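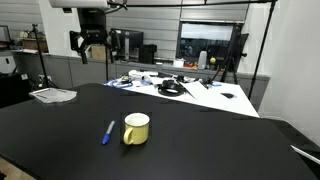

One comment in the guest book at the front door reads, in full, that a home builder can finish the arm and still have no idea how to make it pick up a cup, and that this shop is the first place the writer could stay with that problem for a whole month. It is signed Kordestani, and it describes the purpose of the Jamden Workshop as well as any statement of our own.

About the Jamden Workshop

The Jamden Workshop is a shared workspace for people who build robots and small automated machines on their own time. Members bring projects begun in garages, basements and spare bedrooms, and continue them on our benches. The workshop is governed by its members and does not sell machines or accept contract work.

Our Space

The workshop occupies 2 rooms on the ground floor of the Iltia Building. The larger room is used for assembly and testing. The smaller room holds the saws, the drill press and the 3D printers, and members must complete a safety session before using it alone. Benches are reserved by the month, beginning each April, when the yearly schedule is drawn up.

Our Work

Most projects concern grasping and handling. Members work with ordinary household objects, such as mugs and marker pens, and keep written notes on each attempt — including those that fail. The notes are stored in a shared binder, which now holds 343 entries and may be read by any member.

The longest project at the workshop is Istis, an arm intended to clear a kitchen table. It is in its third version. The first 2 versions were taken apart for their motors, and drawings for all 3 are available at the front desk.

Membership

Membership is open to adults who live in the area. Applicants submit a one-page description of what they wish to build and attend an introductory evening. No degree or prior training is required. Each new member is paired with an experienced builder for the first 5 visits.

Visitors are welcome during posted hours. Closed shoes are required in both rooms, and food must remain in the entry hall.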